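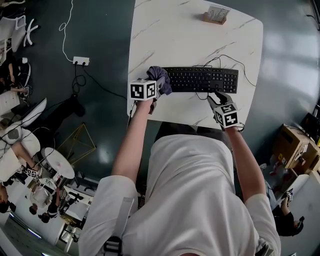 Desk day, finally

Home | Posts | Lists | About

Cleared out the home office this morning. Took forever. Three mugs, a dead stapler, receipts going back to August. Why do I keep recipts for gum.

Zubaida Gilani talked me into her rule: 30 minutes, timer on, no sitting down. Works if you don't stop to read things. I stopped to read things. Old letter from my aunt, a manual for a lamp I gave away.

Paper is the worst of it. One box for taxes, one for the house, everything else goes. Shredder jammed after 5 pages, so there's a bag by the door now. Arsalan Butt says his office takes shredding, will ask.

Still to do:
- drawer with the cables, no idea what half of them fit
- the shelf over the window
- cancel the storage unit at Rollgate, 29 dollars a month for a futon and teh old bookcase

Also need a better lamp. More on that when I've picked one. Gotta run, dinner's on.

Print this post | E-mail this post

Contact | © Nov 7, 2025 | Back to top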